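시뮬레이션 주방에서 배우는 정리 작업: 언어 지시 기반 로봇 팔 제어 소프트웨어
캡스톤디자인 최종 보고서
작성: Sison 팀
제출일: 2026년 2월 14일

1. 왜 이 주제였나

저희 팀은 처음에 실제 로봇 팔로 설거지 보조를 해 보자는 꽤 큰 꿈을 꾸고 있었습니다. 그런데 공용 로봇을 쓸 수 있는 시간이 너무 짧았고, 접시를 떨어뜨릴 때마다 처음부터 다시 배치하는 일만으로 오후가 다 갔습니다. 그래서 방향을 틀어 시뮬레이션 안에서 인식, 계획, 제어를 전부 직접 엮어 보기로 했습니다. 결과부터 말하면 정말 재미있었습니다! 소프트웨어만 다루는데도 고칠 것이 끝없이 나왔고, 팔이 처음으로 그릇을 들어 올린 날에는 팀원 모두가 같은 로그를 몇 번이나 돌려 봤습니다.

목표는 "그릇을 싱크대에 넣어 줘" 같은 짧은 문장을 받아서 주방 환경의 로봇 팔이 물체를 찾고, 집고, 옮기게 하는 것입니다. 이 보고서에는 지난해 6월에 첫 설계안을 쓴 뒤로 무엇을 만들었고 어디에서 막혔는지를 적었습니다.

2. 전체 구조

소프트웨어는 세 덩어리로 나뉩니다. 이름은 팀 안에서 부르던 대로 썼습니다.

Hitano (인식): RGB와 깊이 영상을 받아 물체 후보를 분할하고, 각 후보의 위치와 대략적인 자세를 월드 좌표로 내보냅니다.
Nisach (계획): 문장을 해석해 '접근, 파지, 들기, 이동, 놓기'의 순서로 바꾸고 각 단계의 목표 자세를 정합니다.
Vullthorpe (제어 및 기록): 목표 자세까지의 관절 궤적을 추종하고, 관절값과 그리퍼 상태, 카메라 영상을 한 타임라인에 묶어 저장합니다.

세 모듈은 메시지로만 통신합니다. 덕분에 Hitano를 끄고 시뮬레이터가 주는 정답 좌표를 바로 Nisach에 넣는 시험이 아주 쉬워졌습니다. 실패했을 때 "눈이 문제인가, 머리가 문제인가"를 금방 가를 수 있었고, 이번 프로젝트에서 가장 잘한 선택이라고 생각합니다.

3. 주방 환경과 데이터

작업 공간은 대리석 상판의 아일랜드입니다. 상판에 사각 싱크볼이 파여 있고, 주변에 그릇과 접시, 음식 모형이 놓입니다. 배치는 에피소드마다 달라지도록 했습니다. 물체 위치와 방향, 조명 세기를 무작위로 바꾸되 서로 겹치는 배치는 생성 단계에서 걸러 냈습니다.

수집한 에피소드는 모두 3,878개입니다. 이 중 800개는 학습에 쓰지 않고 평가용으로 따로 떼어 두었습니다. 처음에는 무작위로 나누었는데, 거의 같은 배치가 학습과 평가 양쪽에 들어가는 바람에 점수가 지나치게 좋게 나왔습니다. 이 사실을 알아챘을 때는 조금 허탈했지만, 배치 시드를 기준으로 다시 나누고 나니 숫자를 믿을 수 있게 되었습니다.

기록 형식도 한 번 갈아엎었습니다. 초기 버전은 영상과 관절값을 따로 저장했고 시작 시각이 조금씩 어긋났습니다. 재생하면 그리퍼가 닫히기도 전에 닫힘 신호가 찍혀 있는 식이었습니다. 지금은 시뮬레이션 스텝 번호를 공통 키로 사용합니다.

4. 파지 계획

가장 오래 매달린 부분입니다. 그릇은 상자와 달리 옆면을 그대로 잡기가 어려워서, 저희는 테두리 한쪽을 집는 방식을 택했습니다. Nisach는 그릇의 중심과 반지름을 추정한 다음 테두리를 따라 파지 후보를 만들고, 후보마다 역기구학 해가 있는지, 주변 물체와 충돌하지 않는지를 검사합니다.

비용 함수는 다음 항목의 가중합입니다.

- 현재 관절 자세에서 이동해야 하는 양
- 관절 한계까지 남은 여유
- 손가락과 인접 물체 사이의 최소 거리
- 팔이 카메라 시야에서 그릇을 가리는 정도

마지막 항목은 나중에 넣었습니다. 팔이 그릇 쪽으로 내려가면 정작 중요한 순간에 물체가 팔 뒤로 숨어 버려서 Hitano의 추정이 크게 흔들렸기 때문입니다. 가림 항목을 추가하고, 접근 마지막 구간에서는 직전의 안정된 추정값을 유지하도록 바꾸자 손끝이 떨리는 현상이 눈에 띄게 줄었습니다. 코드로는 몇 줄 안 되는 수정인데 움직임이 확 달라져서 신기했습니다.

갈색 그릇이 싱크볼 오른쪽 끝에 걸치고 바로 앞에 음식이 담긴 남색 접시가 있는 배치는 저희가 특히 좋아하는 시험용 배치입니다. 그리퍼가 테두리 바로 위 오른쪽에 자리하면 접시와 수도꼭지가 모두 가까이 있어서, 충돌 검사와 가림 항목을 한꺼번에 따져 볼 수 있습니다. 크루아상이 놓인 노란 접시는 이 둘과 멀리 떨어져 있어 비교 대상으로 쓰기 좋습니다.
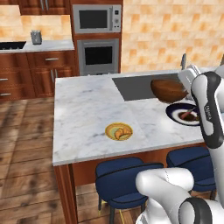 5. 제어기 조정

Vullthorpe는 관절 공간에서 궤적을 따라가다가 목표 근처에서 작업 공간 제어로 넘어갑니다. 처음에는 두 방식이 바뀌는 순간마다 팔이 툭 튀었습니다. 원인은 전환 시점의 목표 속도를 0으로 초기화한 코드였고, 이전 제어기의 속도를 이어받게 하자 해결되었습니다. 이틀 동안 이득값만 만지고 있었던 것을 생각하면 조금 부끄럽습니다.

그리퍼는 닫힘 명령을 보낸 뒤 손가락 간격이 변하지 않을 때까지 기다립니다. 간격이 완전히 닫힌 값에 가까우면 빈손으로 판정하고 다음 후보로 재시도합니다. 재시도는 3회까지 허용했습니다. 그 이상은 물체만 점점 밀려나서 효과가 없었습니다.

6. 실패 사례 정리

평가 로그를 직접 돌려 보며 실패를 5가지 유형으로 나누었습니다.

(1) 물체 오인식: 비슷한 색의 물체를 그릇으로 고름
(2) 자세 오차: 테두리 높이를 낮게 추정해 손가락이 그릇 안쪽에 닿음
(3) 계획 실패: 충돌 없는 경로를 제한 시간 안에 찾지 못함
(4) 파지 미끄러짐: 들어 올리는 중에 그릇이 기울어짐
(5) 지시 해석 오류: "접시 옆의 그릇"처럼 관계가 들어간 문장을 잘못 풀이함

가장 흥미로웠던 것은 (2)번입니다. 어두운 색 그릇에서 자주 나타나기에 처음에는 색 때문이라고 믿었는데, 정답 깊이를 넣어 비교해 보니 분할 마스크의 가장자리가 상판 쪽으로 번진 것이 더 큰 원인이었습니다. 마스크를 살짝 깎아 내고 테두리 점만 모아 원을 맞추는 방식으로 바꾸었고, 이후 이 유형은 로그에서 찾기 어려워졌습니다. (5)번은 규칙 기반 해석기로 버티고 있어서 아직 약합니다.

7. 남은 일

실제 로봇으로 옮기는 일이 가장 기대됩니다. 시뮬레이터의 깊이 영상은 너무 깨끗해서 잡음 모델부터 넣어야 하고, 마찰 계수도 무작위화 범위를 넓혀야 합니다. 관계 표현 해석은 작은 언어 모델로 교체하는 실험을 이미 시작했습니다. 설정 파일과 재생 도구는 저장소의 tools 폴더에 정리해 두었으니, 다음 학기에 이어받는 팀은 replay 스크립트부터 실행해 보시기 바랍니다. 스텝 단위로 앞뒤로 넘겨 볼 수 있습니다.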